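Unit 4: Reading a Betting Line

A moneyline shows what a bookmaker will pay on each team to win. Dorby at -300 means you stake $300 to win $100. Clultstead at +250 means a $100 stake wins $250.
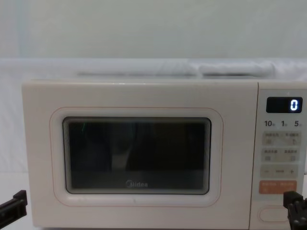

One student wrote in the margin last term that the favorite's line must be the true chance of winning. It is close, but the bookmaker's cut is in there too. For Dorby, divide 300 by 400 to get 75 percent. Clultstead comes to 28.6 percent. The two add up to more than 100, and the extra is the margin. 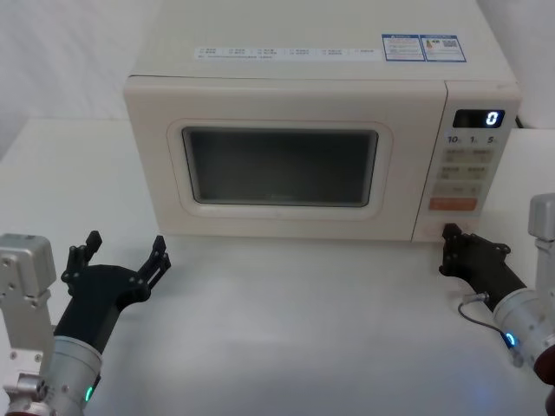 Course Instructor, Skundetis College
Sports Statistics

Early-season records are weak evidence. Kodikara won 70 percent of its first ten games, and a .500 team can do that by luck. Run 1000 simulated stretches of ten games before you trust a streak. 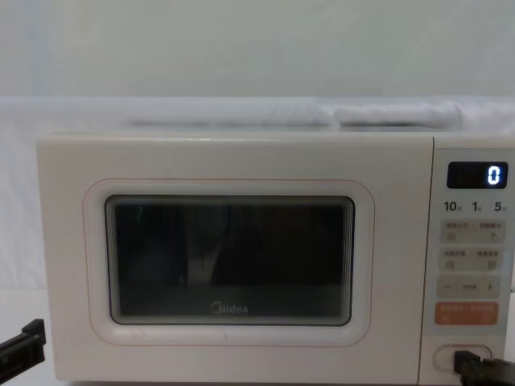

Homework

Convert both lines on the October sheet to percentages and find the margin. Show your work.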